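Brumley on an open day, or how I spent a whole Saturday inside a nightclub in daylight

If you have only ever seen Brumley at three in the morning, with the lights going and somebody's elbow in your ribs, you owe yourself a visit while the sun is up. The club ran its winter open day last weekend and I got there before the doors, which I have never once managed for a club night. Eighteen of us were in the first group, all in big coats, all trying to look like we weren't excited. I was so excited.

Davina Gourlay met us at the side entrance on the canal side (the one the artists use!) and took us straight up the back stairs. She has been booking the Friday nights here since the place was one room and a bar, and she talks fast. By the second landing we had already heard how the first season nearly didn't open on account of a boiler, and which headliner from that summer asked for a bathtub. She would not say who. I asked twice.

The back stairs come out right behind the booth in the main room, and this is the part I'd pay to do again. You stand where the DJ stands and look down at the floor, and it is so much smaller than you think! From the middle of the crowd that room goes on forever. From the booth you can make out faces at the far bar. Davina said that's why people play longer here than they're booked for, they can see everyone and they don't want to leave. I believe it. I saw Ila close the July party from that booth and she went two hours past her slot, and now I understand what she was looking at.

Sound came next. Bahman Abbasi looks after the system, and he had the whole thing powered up for us. He played the same record at four different spots in the room while we followed him around like ducklings. By the left pillar the low end just piles up on you. Three steps forward and it's clean, every hi-hat, every bit of vocal. I've been dancing by the left pillar for years, so that's my winter sorted. He also let us hear the room with the new ceiling panels, then played a recording from before they went in, and even over the same speakers the old one had a kind of bathroom ring to it. Somebody asked how loud it goes. Bahman said louder than he's allowed to show us, then turned it up for one chorus anyway, and a woman near me screamed with happiness. Fair enough.

After that we were let loose for lunch, hot food from the kitchen hatch and a long table of people talking over each other about the best closing set they ever heard. I met a couple who drove in that morning with their teenage son, who makes drum and bass on his phone and wanted to see a real mixer. Bahman spent most of his break showing him the EQs. The kid barely touched his food.

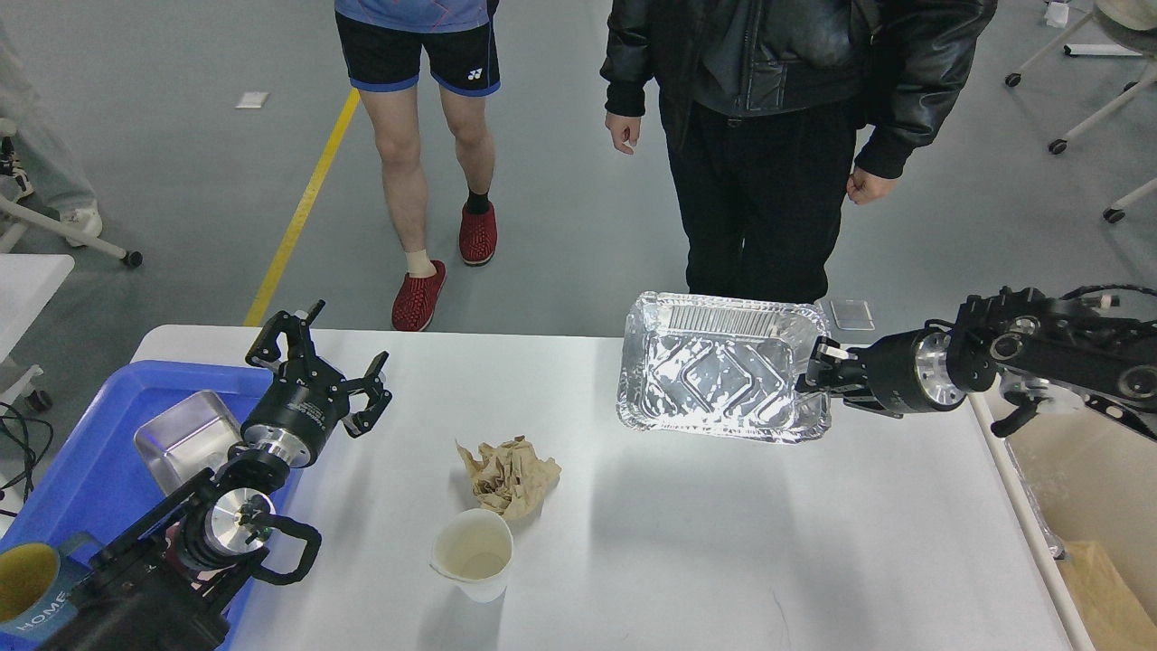
CLUBS & VENUES

The afternoon was lights and then the second room, which is called Safavi and is the reason a lot of us had come. It has been closed since July. Everyone has been guessing what they were doing in there, and I had heard everything from a roller rink to a restaurant. What they've done is lift the floor, lay a sprung one, move the booth off the stage and put it down at dance floor height, right in the middle of the long wall. No barrier, just a waist-high counter. You'll be able to stand close enough to read the record labels.

Roya Rashti designed the lighting and ran us through ten minutes of it with the doors shut. I'm not usually a lights person. I tend to close my eyes. But she does it with almost nothing, a slow amber that creeps along the ceiling for so long you forget it's moving, and then one white line across the back wall exactly on the drop. That was it! One line! The entire group went "oh" at the same time. She told us she builds every show at half brightness first and only adds if she misses something, and most nights she doesn't add.

Then the news, which Davina saved for last and clearly enjoyed saving. Safavi reopens on the 29th with an all-night set from Mal-soon Kwak, door to close, no support. If you caught her in the spring you'll know why there was actual cheering in a room with no music on. She plays these long, patient, woozy first hours that hardly anyone has the nerve for anymore, and then somewhere past two it turns into full-on house with piano all over it and you can't find your friends and you don't care. A whole night of that, on a brand new floor, in a room that size. I texted three people before Davina had finished the sentence.

They're also starting a Sunday afternoon series in there in the new year, under the name Brivus, with doors at 2 and everybody out in time for a decent night's sleep. Residents only to begin with. Ladan Ghorbani is putting it together and she gave us a short set to finish the tour, all dusty disco edits and one lovely dub thing I didn't know and forgot to ask about. (If you were there and you know what it was, please tell me. Female vocal, something about a river.) People put their coats down on the edge of the stage and danced, at four in the afternoon, cold sober, in winter boots. The sprung floor is a dream, by the way. My knees felt fine the next morning and that has not been true for a while.

A few practical bits for anyone thinking of the next one. It's free but you do have to book, and the first group gets the longest time in the booth. Wear shoes you can manage stairs in, the back ones are steep. The coat check isn't running on open days. The tram stop is back in use, so ignore the note about the replacement bus on the club's own page.

I walked home along the canal with my ears humming a little and that river song going around in my head. See you by the wall in Safavi.

Comments

tonearm_tess
Is the song "she went down to the river" over and over with a really long echo on "down"? She played that at the boat party too and I never found out either.

Marcus
I was in the second group and we only got one chorus at the normal volume, I feel robbed. Great write-up though, agree completely on the left pillar.

Jo in the balcony
Kwak all night long!!! Booked the day off work after already. Does anyone know if there will be tickets on the door?

tonearm_tess
@Jo they told our group a small number on the door, get there early.

pelle
Nice to hear Roya getting some credit. That amber fade is my favorite thing in any club.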